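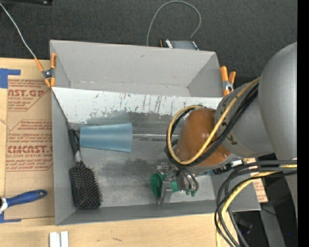 # 料箱抓取:横躺的锥形杯总是夹不稳,梳子却没问题,该改夹爪还是改抓取点?

**标签:** 料箱抓取 / 学生项目 / 末端执行器 / 线缆管理

**Svetozár Kopecký**

课程设计小组,项目名 Helmy,任务是从灰色料箱里逐件取出日用品,放到旁边的托盘。规则来自校内赛 Nomotmont:单件限时 9 秒,掉落一次记失败,不允许人工扶正。

目前用两件物品做对比:浅蓝色锥形杯和黑色板梳。杯子横躺,梳子贴着左侧箱壁。箱体用两只橙柄弹簧夹固定,外参标定后没有再动过。

到 3 月为止共记录 289 次抓取。梳子的失败多半是规划超时,夹住以后很少掉。杯子的失败集中在提升阶段:夹爪闭合后杯体向窄端方向滑出,或者绕接触点转动,大口先下垂。

已经试过:

- 闭合力提高一档,滑出更早发生;
- 提升速度减半,没有明显变化;
- 抓取点从几何中心移向大口,转动减轻,滑出照旧。

抓取点由点云包围盒中心给出,闭合方向垂直于包围盒长轴。指面是硬质件,没有贴软垫。想请教应先改硬件还是先改算法。另外腕部线缆绕了一圈,末端姿态转到某些角度时线束会绷紧,不确定是否有影响。

---

**乌赛德线束**

先看线。腕部那圈黄黑线缆如果在目标姿态下绷紧,会给末端附加一个力矩,力控读数也会跟着偏。检查方法:空载,夹爪张开,让末端依次走到 7 个常用抓取姿态,各停两秒,记录六维力读数。减去重力补偿后残差仍随姿态明显变化,就是线在拉。

处理:线束在腕部前一级连杆上固定一次,末端侧留出活动弧长,扎带不要勒死。箱角外侧那一束也要顺一下,别让它搭在箱沿上,末端下探时容易蹭到箱体。弹簧夹能压住箱子,挡不住反复侧向拖拽,外参会慢慢漂。

---

**锥面不平行**

主要原因在几何。锥形杯两侧母线不平行,平行开合的硬指面夹上去,法向力带有沿轴线的分量,方向指向窄端。设半锥角为 α,摩擦系数为 μ,忽略重力时不滑的条件是 μ > tan α。加大闭合力时两边同比例放大,条件不会改善;杯壁一旦被压变形,局部锥角还可能变大。你提力后滑得更早,和这个吻合。

建议按下面的顺序改,每次只改一项:

1. 指面贴软硅胶,厚度 2 毫米起步。
2. 点云不要只做包围盒,拟合圆锥,取轴线和半锥角。
3. 抓取点放在估计质心处。薄壁锥杯的质心偏向大口,包围盒中心偏窄端,所以你会看到大口下垂。
4. 闭合方向在水平面内偏转一个 α 没有用,一侧贴合了,另一侧偏差加倍。指尖能被动摆动的话,让两侧各自贴合。

硅胶贴完先跑 9 次,位置和朝向固定,只看滑出是否消失。没有消失再动算法。

杯口离箱壁够远时,也可以一指伸进杯口、一指在外,夹住杯壁。接触的是薄壁两面,近似平行,锥角影响小得多。代价是需要可靠地判断杯口朝向,而且横躺时下侧杯壁贴着箱底,只能夹上侧。

---

**Sikel_02**

换吸盘吧,我们组 Usside 当时就是换的吸盘,杯子一吸就起来。

> **锥面不平行:** 光滑杯面可以,梳子那一面鬃毛吸不住,他这两件物品得做双末端。9 秒里再加一次切换,时间不够。

> **Svetozár Kopecký:** 硅胶已贴,固定位姿的 9 次里没有再滑出,大口下垂还在,接下来改圆锥拟合。力读数残差在两个姿态下偏大,线束今晚重新走。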